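Projects > Tendside Family Rooms > Reports

Overview Our Rooms Reports Partners Contact

Last updated: December

Progress report to the Lirico Fund, second period

Prepared by Nikola Rutkowska, project coordinator

This report covers the second period of the grant for the family room in Tendside. The first period was mostly repair work, and I described it in the earlier report. In the second period we opened the room to parents with small children and started the regular morning meetings.

Attendance

We had 13 morning meetings in this period. The plan in the application was 9, so we are ahead of it. The extra meetings were possible after Damian Sowa agreed to take the early shift, from 8:30. Total visits by children and adults together were 700. I want to be careful with this number: it counts visits and not persons, and many families came again and again. For the next period we will write down also the number of different families, as your office asked.

Most parents come from the streets near the Yüksel bakery, where we put the first poster. From the new houses on the other side of the railway we still have very few. Amr Alaoui visited the kindergarten there and spoke with the director, who let him leave leaflets in two languages. It is too early to say if this helped.

Language support

Several parents told us that the best part for them is the conversation with other adults. For this reason we moved the language circle from the evening to the morning, in the same hours as the play. The parents sit close to the children and do not need to pay for a babysitter. Amr leads the circle and prepares short texts about the doctor, the school office and the rent contract.

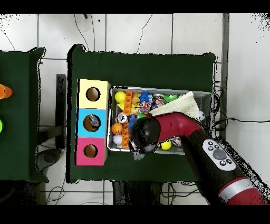

The text about the rent contract was the most difficult one, and we used it in three meetings. Two parents brought their own contracts and asked for help with single words. We helped with the words but we did not give legal advice. For that we sent them to the city office.

Costs

We spent 1,995 on equipment and small repairs, and this is inside the budget line. The largest part was the new floor covering, ordered from Indon. The delivery came late and the first roll had the wrong width, so Ryszard Zieliński had to send it back. The company changed it without extra cost.

Heating was more expensive than we planned. We ask for your permission to move the unused money from the printing line to the heating line. Damian Malinowski will send the form with the receipts separately.

Next period

We will continue with the morning meetings in the same hours. We also want to try one afternoon meeting for parents who work early shifts, if we find a second person for the door. The toilet on the ground floor still needs a lower sink, and we are waiting for the offer from the plumber.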